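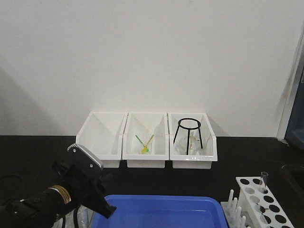 Re: [clovley-gardens] Water shares for the lower plots

From: Tonantzin Cuevas
To: clovley-gardens list
Date: 2019-04-07

Faustino Lozano wrote:
> Before we vote on the new schedule I'd like to know how the lower
> plots are supposed to manage on 15 minutes each. Last summer we had
> 20 and I still lost most of my beans. The upper plots are closer to
> the main and get better pressure, so 15 minutes up there is not the
> same as 15 minutes down by the fence. Also, has anyone asked Arriaga
> what it would cost to fix the line? I heard a number but not from
> anyone who had seen it in writing.
>
> Faustino, plot 31

Faustino,

I have the estimate in writing. Arriaga wants $463 to dig up and replace the bad section of pipe between the tool shed and the second spigot. That covers parts and one day of labor. It does not cover putting the gravel back on the path, so we would do that ourselves.

On the minutes: you're right about the pressure. Leopoldo ran a bucket test at both ends and the lower spigot took close to twice as long to fill the same bucket. If the pipe is replaced, that should get better, but Arriaga would not promise how much. The hill is still the hill.

What I'd propose for now is this. There are 13 plots on the lower line. Six of them are planted in things that don't need much, mostly herbs and garlic, and those gardeners have told me they can go every other day. That frees up enough time for the rest of you to have 25 minutes on the days the others skip. The upper plots stay at 15.

Azucena asked off list whether we could put a second timer on the lower spigot. We can. The old Diken timer still works, but the battery door is missing and it needs to be kept out of the rain. If someone has a small box with a lid that would fit over it, please bring it by.

A few other things while I'm writing:

The hose by the compost leaks at the coupling. Please don't tighten it with pliers again — the threads are nearly gone. Baltazar has a replacement and will put it on.

Mulch is coming from Gemside as soon as the road is dry enough for the truck. Straw is fine in the meantime. No hay, please. We are still pulling grass from the last batch.

Whoever left the shutoff half open in December, the line to the greenhouse froze and split. I've capped it. There will be no water in there until we decide whether it's worth repairing.

If you want to vote on the Arriaga estimate by email, reply to the list with yes or no and your plot number.

Tonantzin
plot 8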